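Hegde two-finger gripper and starter kit: review after one budget year

Posted in Workshop equipment

We bought the Hegde gripper in May as part of a small budget for bin picking, and I said I would write it up once we had used it enough to have a fair opinion. I run the equipment list for a small sorting workshop at Zadstead. We already had the arm. What we did not have was anything sensible on the end of it, and most of this review is about what it cost to get from one to the other.

What comes in the kit

The kit is the gripper, a mounting flange, one cable set, two pairs of fingers and a printed booklet. The fingers are plain metal. There are no pads in the box, and the pads are listed as a separate item that is easy to miss on the order form. We missed it and waited 16 days for them to come. If you are ordering, put them on the first purchase order.

The booklet is short and mostly clear. The wiring page is good. The page on setting the closing force is poor, and we ended up ringing the supplier, Simedon, who talked us through it in one call.

Fitting it

Michalis Tsolakis fitted ours in an afternoon. The bolts lined up, which I cannot say for the Zakau unit we had on trial before it. The cable set is too short if your arm has to reach across a bench, and we paid extra for the longer one. Running the hose and cables so they don't snag took longer than the mechanical work. Allow for that if you are paying someone by the hour.

In use

Our work is mixed items out of an open bin, so the gripper never gets two of the same thing in a row. I would not judge any gripper for this job on blocks alone. Suppliers like to demonstrate on blocks, which have flat sides and don't mind being squeezed. Ask them to try a bowl, a piece of fruit and a drinks can that has already been crushed.
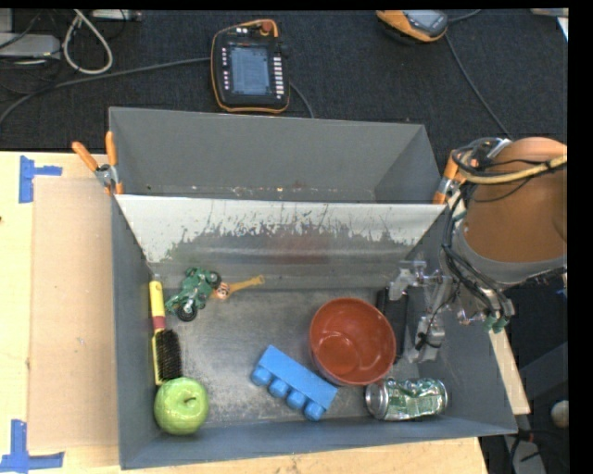

Hard items with two parallel sides are easy for it. It will pick those up all day. Bowls are fair, provided it comes down over the rim, and you will want to spend time on the approach angle. Soft or crushed things are hit and miss until the force is turned well down, and then heavier items start to slip. There is no setting that suits everything. We keep two and switch between them in the program.

Anything lying tight against a wall of the bin is a problem. The fingers need room on both sides and the linkage is wide, so it fouls the wall before the tip gets where it should be. The narrower fingers help a little. A slimmer body would help more, and that is the main thing the Zakau had in its favour.

Reliability has been good. We had one stop caused by a loose connector and one finger bent when it was driven into the bin floor, which was our mistake in the program. A replacement pair was in stock.

What we spent

I can't give our prices as they came with a discount, but I can say how the money divided, and this may be more use to anyone planning. The kit itself took 40 per cent of what we set aside. Mounting, the longer cables and the pads came to around 30 per cent. The rest went on time, meaning fitting, setting up and the first lot of programming.

I had put the second figure at next to nothing in the original plan. Small parts are cheap one by one and there are a lot of them.

The bin and the fixings I would not spend much on. An ordinary metal bin is fine, and a divider held by spring clamps lets you change the size of the picking area in a minute. We had a quote for a fabricated bin with slots for fixed dividers and turned it down. Coatings get scraped whatever you buy. Tape on the bench to mark a position costs next to nothing and I would do that before paying for a locating plate.

Put some money by for spares. One pair of fingers and one cable set is enough for the first year in my view. Simedon will try to sell you a service plan as well. We did not take it and have not missed it, but we have Michalis. A site with no one comfortable doing its own wiring should at least get the price.

Good points

Bolts straight on
Wiring page in the booklet is clear
Spare fingers are held in stock
Strong grip on hard items

Bad points

Pads not included
Standard cable too short for bench work
Too wide for picking close to a wall
Force setting badly explained

Would I buy it again

Yes, for mixed items in a bin of a decent size. For a narrow bin, or one where things end up in the corners a lot, I would go back to the Zakau and put up with the awkward mounting. If most of your items are soft I would look at a different type of gripper altogether and budget for an air supply.

One thing to check before ordering is the delivery charge. Ours was added after the quote and had to come out of the spares money.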